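Last updated: August

Speaker notes: Bench automation at Selmont, what changed for assemblers

Opening. Give the scope first. One site, small-parts assembly, one product family (the Toreo controller board). No claims about other sites. Ibarra supplied the integration work and Hurnley did the training. Neither paid for this talk.

Starting point. Before the change, 11 assemblers worked at manual benches. Each person picked parts from bins, placed them, checked them and signed the traveler. Cycle time depended on the person and on the hour. Rework was logged at the end of the line, so the assembler who made the error usually did not hear of it until the next shift.

What was installed. Arms on 3 benches, placement only. Kitting, inspection and final fit stayed manual. The first month was run in simulation, with the bench layout modeled before any hardware was ordered. Reach and tray position were settled there. PAUSE. Ask who in the room has done this step with operators present. We brought them in during week 2 and should have done it sooner.

Job content. Go slowly on this part. Placement used to fill most of the shift. It is now a setup task followed by monitoring. An operator loads the tray, confirms the program, starts the cycle and clears faults. The hand skill is used less. Fault reading is used more, and it was not in the old job description or the old pay grade. The grade was revised four months after go-live. Say that number plainly if asked. 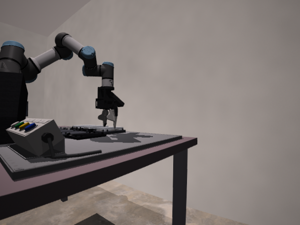
Stops and faults. In the first full quarter we logged 3,034 stops across all arm benches. Around half were tray seating. Operators fixed that with a change to the loading sequence, which engineering then wrote into the standard work. The remaining stops were split between part supply and gripper alignment. Alignment still needs a technician.

Pace. Operators reported that waiting on a cycle was more tiring than placing by hand. We had not planned for this. Rotation between arm benches and manual kitting is now every two hours. Complaints dropped, but we have no clean measurement, so do not present one.

Headcount. No layoffs. Two people moved to inspection at their own request. Expect a question on whether this holds at higher volume. Answer: not decided.

Skip the cost slide if past 2:40. Go to questions.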